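三只纸杯和一块格子桌布：奥克塔维奥·卡塞雷斯谈家里的桌面游戏

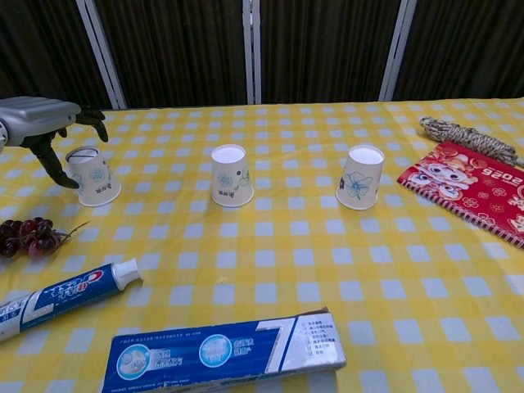

在家里玩扣杯子猜东西，最少要准备什么？我问奥克塔维奥·卡塞雷斯。

“三只一样大的杯子，一样能被杯子完全盖住的小东西，再加一张不晃的桌子。”他说，“别的都可以以后再添。”

采访约在2024年12月23日下午，地点是昆明翠湖附近一条小巷里的“瓦尔德贝尼托”。这是他和法昆多·阿兰西维亚合开的活动室，在二楼，楼下卖米线。活动室不大，两间房打通，外间放鞋和外套，里间是桌子。他们每周办几次桌面游戏活动，来的人有带孩子的家长，也有附近的退休职工，偶尔有公司来包场。游戏用的东西都是家里有的：纸杯、绳子、纸盒、塑料水果、旧日历。

卡塞雷斯今年四十出头，来昆明以前在瓦尔帕莱索教小学，教的是数学。他中文说得不快，但用词很准，碰到想不起来的词会停下来，把东西拿在手里给我看。

他说最早没有想过做这件事。“我那时候给朋友的孩子补课，孩子坐不住。桌上有杯子，我就拿三只杯子扣一块橡皮，让他猜。猜完了做两道题，做完再猜。后来他不做题了，只想猜。”朋友没有生气，第二个周末又叫来两个邻居的孩子。

我问他后来怎么变成了一间活动室。

“慢慢来的。先在朋友家，后来在小区的架空层，夏天可以，冬天风大。法昆多说找个房间吧。找到现在这间，当时每个月租金1425元，我们两个人分。”他说那个数字很怪，房东是按另一间铺面的租金折算出来的，连零头一起写进了合同。现在已经涨了，他不愿意说涨到多少。

话题回到杯子。我问他为什么用纸杯，外面卖的成套道具杯应该更结实。

“成套的我有，一套金属的，朋友送的，很漂亮。孩子不爱碰。”他说，“它有声音，移动的时候在桌上刮，你闭着眼睛也知道哪一只重。纸杯轻，小孩一只手就抓住了。捏坏一只，再拿一只。”

他用的多是印花的纸杯，蓝色的花，有的还有字。这一点我觉得奇怪，印花不是会让人认出哪一只是哪一只吗？

“会。”他说，“所以第一遍我让他们看花。三只杯子的花朝外，转的角度不一样，看上去就不一样。小一点的孩子盯着花走，很容易跟上。跟上两三次，他有信心了，我再把花都转到背面去，或者换成白的。”

他说大人恰好相反。大人一坐下来就在找破绽，看杯口有没有压痕，看花纹有没有断开，盯着细节，反而忘了看手。“退休的老师傅最认真，他会跟我说，左边那只的花歪了一点。我说对，歪了，那东西在哪里？他说不知道。”

关于移动杯子的方法，他讲得比较细，我照原话记下一部分。

“两只手都放在杯底上，杯底是朝上的，手指不要伸到杯口那边去。先换左边和中间，停一下。再换中间和右边，停一下。开始只换三次。说出来也可以：一，二，三。等他们猜对了，下一次不说。再下一次，不停。速度放在最后。很多家长一上来就很快，孩子只看到一团影子，猜三次错三次，就去玩手机了。”

他还说，杯子要贴着桌布走，不要抬。抬起来一点点，里面的东西就会滚出来。桌布在这里起了作用。光面的桌子上，小球会跟着跑；铺一层布，东西比较听话。

他最喜欢黄白格子的桌布。我问是不是有什么讲究。

“格子可以当尺子。”他说，“我跟孩子讲，这只杯子从这里出发，往右走几格，再往回走几格，它在哪里？这就是数轴。我教了很多年数轴，画在黑板上他们不看，放在桌布上他们看。”他自己也承认，多数时候没有人去数格子，铺着主要是因为亮，冬天下午四点多屋里就暗了，黄色看着舒服。

桌布是从一家叫“普拉德顿”的小店买的，按米裁。他们买过一次红格子的，法昆多不喜欢，说像饭馆，后来拿去盖了外间的鞋架。

藏在杯子下面的东西，他们换过很多种。最早是橡皮，后来是纽扣、花生、瓶盖、骰子。花生被吃掉过，骰子会让孩子分心，非要看是几点。瓶盖太平，杯子碰到了会“咔”一声。现在用得多的是小布球，自己缝的。

“塑料葡萄也可以，从一串上面摘一颗。”他说，“整串的不行，太大，有梗，杯子扣不平。可是整串放在旁边有用，输赢用它记。”

我请他解释怎么用葡萄记输赢。他说规则是孩子们自己定的：谁猜对了，葡萄放到谁面前，下一个人猜对了再拿走，活动结束时在谁那里谁就负责收杯子。也就是说，最后拿着葡萄的人要干活。“小孩子觉得收杯子是奖励。大人觉得是惩罚。我没有去改这个规则，两边都很高兴。”

除了猜杯子，活动室里还有几样固定的玩法，我挑了三样问他。

第一样是盒子。牙膏盒、药盒、饼干盒，空的都留着。他说牙膏盒最好，长，平，有一面总是印得很花，另一面字很小。玩法是把盒子平放在桌子靠自己的一边，让对面的人看几秒，然后盖住，说出盒子上有什么。“有人说有牙齿，有人说有数字，有人说蓝色。说中文字的很少，成年人也很少。天天刷牙，盒子上写了什么没人读。”

他说这一样对他自己帮助很大，他的不少汉字是从包装盒上认来的，“清新”“含氟”“净含量”，认识的顺序跟课本完全不同。他到现在看见“净”字，第一个想到的还是牙膏。

牙膏也会摆上桌吗？

“会，牙膏和盒子配成一对。还有日历配绳子，杯子配葡萄。没有道理的配对，记住就行。过一会儿拿走一样，问少了什么。”

这就是第二样，少了什么。桌上摆几样东西，大家看一会儿，转过身去，他拿走一样或者调换两样的位置。他认为调换比拿走难得多。拿走一样，桌布上会空出来一块，眼睛自己会停在那里。两样东西换了地方，桌上还是满的，有人看了很久也说不出来。

我问摆多少样合适。他说给六岁的孩子，五样就够了；大人可以多一些，再多桌面就乱，乱了以后输赢全凭运气。他试过摆15样，那次来的是一家叫“乌斯蒂莱恩”的装修公司，年轻人多，起哄说太简单。结果一整晚没有人全说对，有两个人为了一只订书机到底有没有出现过争了起来。

“有没有？”我问。

“有。在我口袋里。”他说。

第三样是绳子。他的绳子有好几根，粗细不同，常用的一根是灰色和米色编在一起的，平时盘起来放着。他教几种基本的结：平结、八字结、称人结，也就是单套结。教法是一人拿绳子的一头，另一人拿另一头，只能用一只手，两个人合起来打一个结。

“平结大家都以为自己会。”他说，“十个人里面一大半打出来是另一种，一拉就横过来了。我不说错，我让他们拉。”他在桌沿上示范了一次，左压右，右压左，手上动作很慢，然后让我打。我打错了一次。

他说绳子要盘好再收，不能塞。塞进抽屉的绳子第二天拿出来，前一刻钟都在解疙瘩，孩子们也会帮忙解，解着解着活动时间就过去了。他盘绳子的方法是绕成圈，放平，上面不压东西，下面垫一本什么都行，本子、日历，拿的时候连底下一起端走。

说到日历，我问他那种红色的线圈日历是不是也用来玩。这类卡通动物图案的日历，年底到处都有送的。

“新的还没到用的时候，先当垫子。旧的才拿来玩。”他说。旧日历撕下来的纸他都留着，背面可以画，正面可以玩找日子：他说“第三个星期三”，孩子用手指去点。会看日历的孩子比他以为的少。现在家里有日历的也少，日子都在手机上看，手机不会把一整个月摊开给人看。

他有时故意把日历倒过来放，让坐在对面的人看正的，自己看反的。他的理由很简单，桌子是两边坐人的。“有孩子问我，你为什么看得懂反的数字？教过书的人都会。学生的本子永远是朝着学生的。”

我们谈到了收拾。活动室的里间只有一张大桌，一场结束到下一场开始之间留的时间不长。卡塞雷斯对收拾有一套固定的顺序：先收杯子，再收小东西，再收绳子，最后抖桌布。杯子收的时候摞起来，歪口的拿出来，放进另一个袋子，留着给人捏着玩或者做手工。小东西按有没有梗、会不会滚分开放。法昆多管柜子，柜子里每一层贴了标签，用的是他自己的字，西班牙语，来帮忙的人看不懂，只好打开来看。

“我说写中文，他说他写的中文更没有人看得懂。”

他们一年用掉的纸杯不算多，上半年买过一次，150多只，到现在还没有用完。我原来以为会多得多。他说喝水的杯子和玩的杯子分开，喝水请自己带杯子，这条写在门口，执行得一般。玩的杯子每一只能用好几场，只要口不歪。

六月的时候，埃米利亚诺·盖特从成都过来住了一阵。盖特做过舞台道具，看了他们的桌子，提了些意见。其中一条是把桌子降低，让六七岁的孩子坐着能从上面看见杯底。卡塞雷斯照做了，把桌腿锯短了一截。大人现在坐着膝盖会碰到桌板，有人抱怨，他没有再改。

另一条意见他没有接受。盖特建议在杯子移动的时候加上音乐，他觉得吵。“杯子在布上走有一点声音，沙沙的。有几个孩子是听着猜的，猜得很准。放了音乐他们就没有办法了。”

我问他见过的猜得最准的人是谁。

他想了一会儿，说是一位姓段的老太太，原来在邮局分拣信件。她坐下来连着猜对，中间有一次他自己都记错了，她没有错。他问她怎么看的，她说没怎么看，就看第一下往哪边走，后面的跟着就是了。卡塞雷斯照她说的练过一阵，用处不大。

有没有完全不适合玩这个的人？

“着急的人。”他说，“还有想赢钱的人。来过两个年轻人，问能不能押钱。我说不行，他们坐了一会儿就走了。街上有人用三只杯子骗钱，这个大家都知道，有的家长一看见杯子就紧张，问我是不是要教孩子骗人。”

他的做法是把手法公开讲。东西怎么可以夹在指缝里，怎么在推杯子的时候带出来，他都会给大一点的孩子看一遍，看完了告诉他们，在街上碰到三只杯子，不用猜，里面多半什么也没有。家长一般听到这里就放心了。他自己带活动时不用手法，猜不中就是没有跟上。

我问他收费的事。他说散客按人收，孩子便宜一点，家长陪着不收钱。公司包场另外谈。两个人靠这间屋子能过，不宽裕。法昆多还在一家做西班牙语翻译的公司接活，卡塞雷斯周末上午仍然教数学。

“教数学的时候用不用杯子？”

“用。”他说，“概率那一章。三只杯子，你选一只，我翻开一只空的，问你换不换。讲到这里，学生都醒了。他们不信换了更好，那就玩，玩几十次，记在日历纸的背面。记完了还是有人不信。”他说不信也没有关系，考试的时候按信的写。

有人问过他能不能把整套东西装成盒子卖。去年有个叫“拉东”的文具店来谈，想做一个礼盒，三只杯子、一根绳子、一块小桌布、一本说明。谈了2次，没有谈成。店里想把杯子换成塑料的，印上商标；他觉得那样一盒东西卖出去，买的人玩一次就放到柜子顶上了。家里本来都有杯子，为什么要买？他说自己可能不太会做生意。

最后我请他给想在家里试试的读者一些具体的建议。他说得很零碎，我没有整理。

吃完饭玩，不要吃饭前玩。桌上的碗先收掉。桌布有褶子就拉平，杯子过褶子会翻。第一次大人来移，第二次让孩子移，大人猜，孩子很快就会发现大人也猜不中。玩的时间短一点，他还想玩的时候就停。剪指甲。东西不要太小，家里有一两岁的弟弟妹妹，葡萄那样大小的单颗东西收到高处去，这一条他说了两遍。

“还有，不要每次都把东西放中间。”他说，“很多人第一次都放中间，自己不知道。”

下午五点多，楼下的米线店开始忙，楼梯上有了人声。晚上这一场是几个家庭拼的，法昆多提着一袋橘子上来，问我要不要留下来玩。我留下来猜了四次，对了一次，那一次在右边。

瓦尔德贝尼托活动室元旦当天休息，一月的场次贴在一楼楼梯口，来之前最好打个电话。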